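Início > Notícias > Economia local

7 de setembro de 2019 – Por Duyên Mai

A Grandov abriu em Lostton um posto de embalagem de calçado, com 45 trabalhadores. Os pares são guardados na caixa antes de seguirem para as lojas.

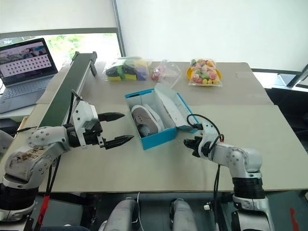 Ténis cinzento e branco numa caixa azul de tampa branca.

O posto vai tratar 1,523 pares na primeira encomenda – quase tudo calçado casual, segundo a empresa. A entrega está prevista para fevereiro. 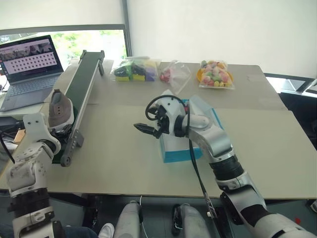
Para Parveen Durrani, o prazo é curto e falta saber quem fica com as devoluções, que no ano passado demoravam sete dias a voltar à prateleira. A Grandov promete responder ainda este mês.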